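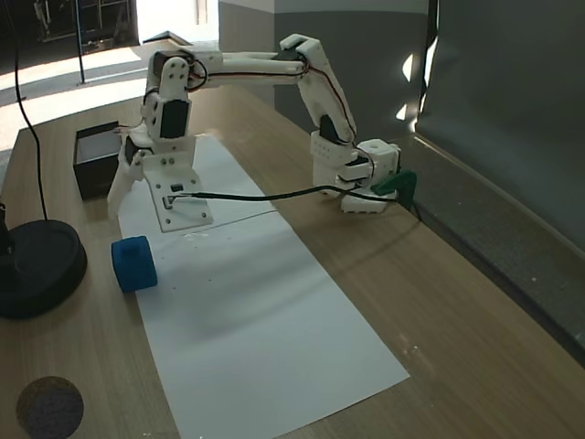

The white arm on its table, with the long sheet of paper under it.

Report from the annual general meeting of the Society for Parish and Town Records

The annual general meeting of our Society took place in Trenville on 01/09/2022, in the reading room of the Engelbrecht Library. The president, Carolina Arruda, opened the meeting and welcomed the members who came for the first time. There were 70 members present, and 13 more sent their vote by mail. Apologies were read from the Brilgate section, whose train was canceled in the morning.

The minutes of the previous meeting were approved with one correction. On the second page, the name of the Nusach collection was written with a wrong letter, and the secretary has now repaired this in the signed copy.

The president then gave her report on the year. She spoke mostly about the edition of the Trenville council books, which has been the main work of the Society for a long time. Volume 2 went to the printer in May and members should have received it by now. If your copy did not arrive, please write to the secretary and include your current postal address, as several packages came back to us. Volume 3 is more difficult. The council clerk of those years used his own short forms for the names of taxes and offices, and the editors do not yet agree how to print them. Some want to write every word in full, others prefer to keep the short forms and give a list at the end. The discussion on this point was long and friendly — it was not decided, and the editors will bring a sample of both methods to the next meeting.

The accounts were presented and accepted. The annual fee stays the same. A member asked if the fee for students could be lower, and the board promised to study the question before the spring. 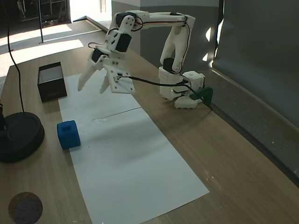 Another view of the arm, with its dark green clamp on the rear edge of the table.

Elections followed. Carolina Arruda was elected president for a second term, with no votes against. The place of the reviews editor is still open. The work is to find reviewers for new books on local assemblies, to remind them of their dates, and to correct the texts lightly. Anyone who is interested can ask for the old correspondence, which shows well how much time it takes.

Two proposals came from the floor. The first was to hold every second meeting outside Trenville, so that members from the smaller sections do not always have the long trip. It was accepted, and Brilgate has offered to receive us next year. The second was to put the older numbers of our journal on the website. Here the members were more careful, as many of the authors never gave a written permission. The board will first try to contact the authors or their families.

In the afternoon there was a visit to the old council chamber. The painted ceiling is under repair and the group could stay only a short time, but the city archivist had put out the oath book and the first seating plan — many members stayed at that table until the closing hour.

Papers for the spring number of the journal should be sent to the editors in the usual form, with notes at the end of the text.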